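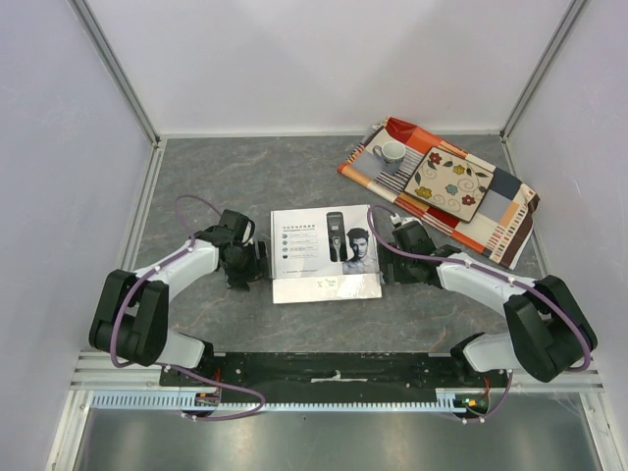
Nelham Community Library to reopen for longer hours following Platar funding award

19/03/2018

Nelham Town Council has confirmed that the community library in Grimer Street will open on Sundays and on two further weekday evenings from August, following the award of a three-year grant from the Platar Foundation. The grant will meet the cost of additional staff, new stock for the children's section and the replacement of the heating system in the reading room.

The decision was approved at last week's meeting of the full council. It follows a public consultation held over the winter, to which 483 residents replied. A large majority asked for evening opening, and many of those with school-age children said that they were unable to reach the building before it closed on weekdays.

Under the new timetable the library will remain open until 8 pm on Tuesdays and Thursdays. Sunday opening will be from 11 am to 4 pm. Existing hours on other days are not affected, and the library will continue to close on bank holidays.

Minoru Hoshino, Head of Library Services at Nelham Town Council, said:

"We asked people what they wanted from their library and they gave us clear answers. Parents told us that they could not get here after work. Students told us that there was nowhere quiet to sit in the evening once the college had shut. We are grateful to the Platar Foundation for its support, which allows us to act on those replies this year. Without it we would have had to wait for the next budget round, and even then I could not have promised Sundays."

The grant will also pay for 700 new books for children and young people. The titles will be chosen by library staff in consultation with the town's primary schools, and will include large print, dual-language and early reader editions. The first deliveries are expected before the end of the summer term. Readers aged under 16 may suggest titles by completing a card at the issue desk.

Work on the heating system will be carried out by Chaturvedi Building Services, which was appointed after a competitive tender. The present boiler serves both the reading room and the local history room on the first floor, and has failed on several occasions during the past two winters. The reading room will be closed to the public while the work takes place. During this period newspapers and periodicals will be moved to the ground floor meeting room, and the public computers will be available in the main lending area. Groups which have booked the meeting room will be contacted directly and offered another date or the use of the council chamber.

The local history collection will stay open by appointment. Researchers who wish to consult parish maps, rate books or the Grimer family papers are asked to give at least two working days' notice, as some items will be held in temporary storage.

The council has also agreed to widen its home delivery service, which brings books and audio titles to residents who are unable to visit the library through illness, disability or caring duties. The service at present covers the town centre and the Platts Lane estate. It will be extended to the outlying villages in the parish, with places for up to 100 households in the first year. There is no charge, and no fines are made for the late return of items borrowed in this way. Application forms may be collected from the library or requested by telephone.

Recruitment for the new posts will begin after Easter. The council intends to appoint two part-time library assistants and one Sunday supervisor. Details will be placed on the council's website and on the noticeboard in the library entrance.

Residents who would like to comment on the new timetable before it takes effect may do so in writing to the Head of Library Services at the address below. Comments will be reported to the council's next quarterly meeting.

Notes to editors

The consultation was open to all residents of the parish of Nelham and was available on paper and online. A summary of the replies may be inspected at the library during opening hours.

The grant from the Platar Foundation will be paid in yearly instalments. Opening hours will be reviewed before the final instalment is due.

Requests for interviews should be made to the Press Office, Nelham Town Council, Council Offices, Grimer Street, Nelham.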